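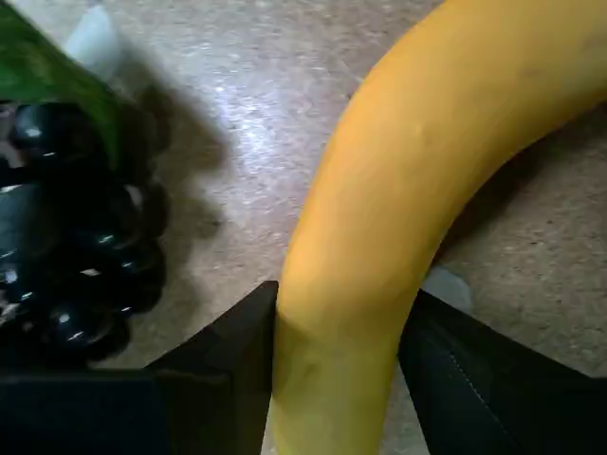

According to Dirninine, grasp width should come from the depth mask alone, and a wrist camera only adds latency. The software team at Zernis takes the other side, and most of my afternoon at their lab on Monday, August 26, 2024 went to that argument.

The planner, Pollgate, runs perception and motion as separate processes. It samples 600 grasp candidates per object and drops those whose approach collides with the basket mesh.

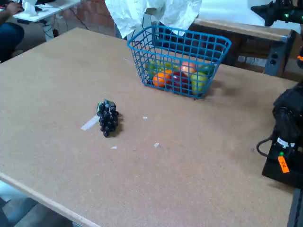 Work table with blue basket, grapes and arm F4.

Thin wire is hard on the depth filter. Since July the basket has been loaded as a fixed model, and only its pose is estimated. 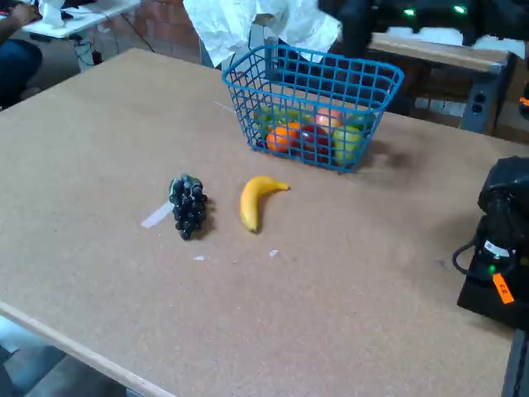

Yordanov

Grapes and banana side by side are a segmentation case. The log set holds 2,624 episodes, of which 252 carry a merged mask. Replay is deterministic down to the planner seed.
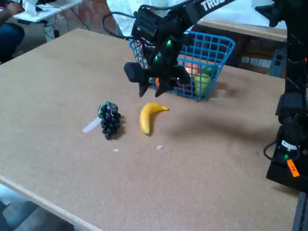
The controller limits finger force separately from the planner, so a bad width estimate does not reach the motors unchecked. I asked for the replay tool's file format and was given the schema.

Last updated: two days after the visit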